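Minutes of the gripper comparison meeting, 26 January 2025
Present: Daryna Pylypenko (chair), Florencio Arrieta, Elango Kurup, Orest Lysenko
Excused: Maksym Kobzar

1. Minutes of the last meeting
Accepted with one correction: the Vesell fingers were tested on 48 grasps, and the number written before was wrong.

2. Wrist camera
Elango asked that everybody look at the view with the fingers on the block stack before we speak about the mounting angle.
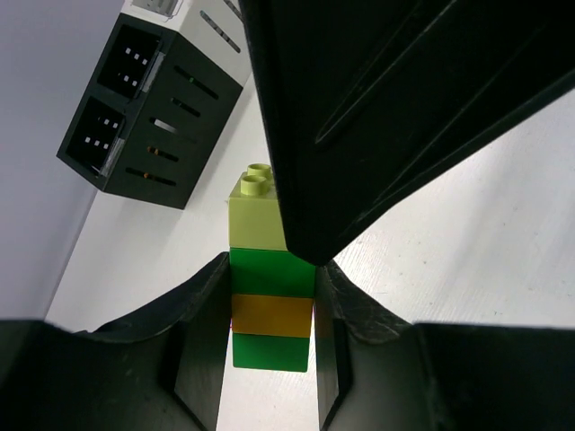
Minutes by Orest Lysenko

Florencio finds that the black part at the upper right takes too much of the view. It hides the right side of the top block, and the two studs stay visible. Elango would prefer to turn the mount by 5 degrees. Daryna agreed to one trial, on one arm only, and the old bracket must be kept.

3. Fingers, Vesell against Bornaso
Elango reported 246 grasps with the Bornaso fingers. They slip less on smooth sides, but they are wide, and in a narrow place they push the neighbor block. Florencio does not want to decide before both sets are run with the same closing force. This was accepted.
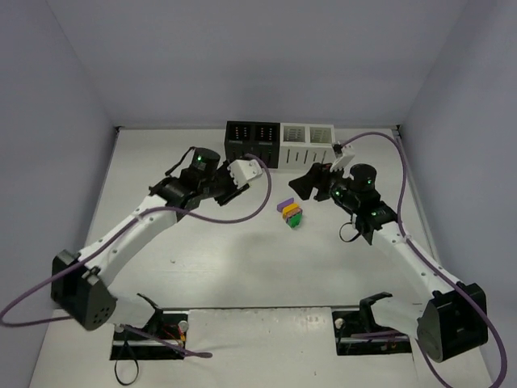 4. Controller
The Rallis controller stays until April. Orest has read the log of 656 commands and found short delays when both arms move at the same time. Florencio asked if the cables can pull on the wrist and disturb the result. The purple one on the right goes over the wrist and then around the elbow housing, and he proposes a shorter way for it. Daryna wants the delay measured again before any cable is changed.

5. Tasks
Elango: turn the camera mount and save the new view.
Florencio: same-force test of both finger sets.
Orest: repeat the delay measurement.
Maksym: ask Walano for the price of spare fingers.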